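Heddale test cell

The Heddale test cell is a simulated work cell used to set up and check the software of the Dramitz mobile manipulator before changes are loaded onto the physical machine. It consists of a rendered apartment, a model of the robot and its sensors, and a set of maintenance routines known as the Virk scripts. The cell is kept by the Amusine laboratory, which also services the physical Dramitz units.

Purpose

The cell was built to shorten the time a physical robot spends out of service after a software update. Earlier practice was to load each update onto a spare unit and drive it through a furnished room, a procedure that took most of a working day and had to be repeated after every fault. In the simulated cell the same checks run overnight, and a log is ready for review by 7 a.m.

Setup

A session begins with the loading of the apartment model, followed by the robot model and then the camera settings. The order is fixed. If the robot is loaded first, it falls through the floor and the session must be restarted. The base is placed at a marked start point, the arm is folded into its travel position, and the joint limits are read from the same file used on the physical machine.

Calibration follows. The simulated camera is compared with stored reference views, and its height and tilt are corrected until the two agree. An operator then starts the standard run of 159 navigation and approach tasks. Each task is allowed 600 simulation steps, after which it is recorded as a timeout and the next one begins.

Routine care

The cell has no moving parts, but it requires regular upkeep. Collision shapes are the most common source of trouble. Furniture legs and door frames are stored in simplified form, and a shape that is slightly too wide will stop the base in an opening it should pass. Maintainers check these shapes every 30 sessions and redraw any that no longer match the visible model.

Object models are kept in a shared library of 277 items. Each has a stored mass, a friction value and a resting height. Errors in the last of these cause an object to hover or to sink into the surface that holds it — a fault that often goes unnoticed until a grasp fails. Log files are cleared each April, together with reference views that are no longer in use.

Approach checks

Approach tasks test whether the robot can travel down a confined passage and stop within reach of a table. The usual target is a small table against the far wall with a few objects on top, and the floor before it is left clear.

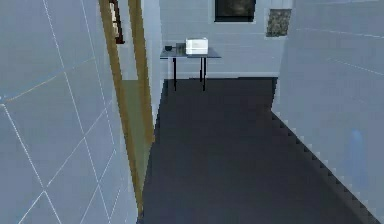

Kumiko Morikawa has objected that a clear floor makes the approach check too easy, and that a cell which never places an obstacle in the passage says little about how the base will behave in a lived-in home. A second set of tasks with movable obstacles was later added, though it is run separately and its results are not counted toward release.

Faults and repair

When a run fails, the maintainer replays the task from the log with the collision shapes made visible. Faults in the apartment model are repaired in the cell itself. Faults in the robot model are referred to the service bench, where the stored dimensions are measured again on a physical unit and the corrected file is returned to the cell. The full standard run is then repeated from the first task.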